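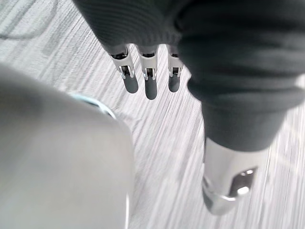 Photo: Genji Yagi / Arkgate project

Minda: grasp timing tools for wrist camera video

Version 3, last changed Oct 21, 2020

Minda is a small set of Python tools that we use for preparing wrist camera video before training the grasp planner Lis. It reads the video and the joint log of the hand, puts them on the same clock, and writes one label for every video frame. The labels are open, closing, holding and opening.

What is inside

sync/ matches camera time with joint time
label/ makes the frame labels from the finger angles
mask/ finds the pixels that belong to the hand
view/ plays a clip with the labels next to it

The data set that comes with the tools has 1849 clips. Each clip has its own folder with the video, the joint log and a short settings file. Please do not rename the folders, the sync tool takes the clip number from the name.

Notes about the hand mask

The mask was the most difficult part for us. Our first version looked for bright metal only, so it lost the dark fingertips and all of the knit cover over the wrist. The present version learns the cover and the metal as one class. It still makes mistakes where the thumb is shiny and out of focus, and on pale objects very near to the lens. If the background is also pale, like a light carpet, please check the mask by eye before you use it.

Motion blur is not removed. We tried to sharpen the frames in July and the planner became worse, so we stopped this.

How to run

Install the packages from requirements.txt, then start with

python -m minda.sync --clips data/
python -m minda.label --clips data/ --window 4

The window is given in frames. A bigger value gives smoother labels but the moment of contact comes late.

Known problems

Clips shorter than 100 frames are skipped without a warning. The viewer does not close correctly when the joint log is empty. The Prarkeck format for joint logs can be read but not written.

Contact

Questions about sync and labels go to Theerawat Saengthong, questions about the mask to Genji Yagi. Please include the clip number and your settings file.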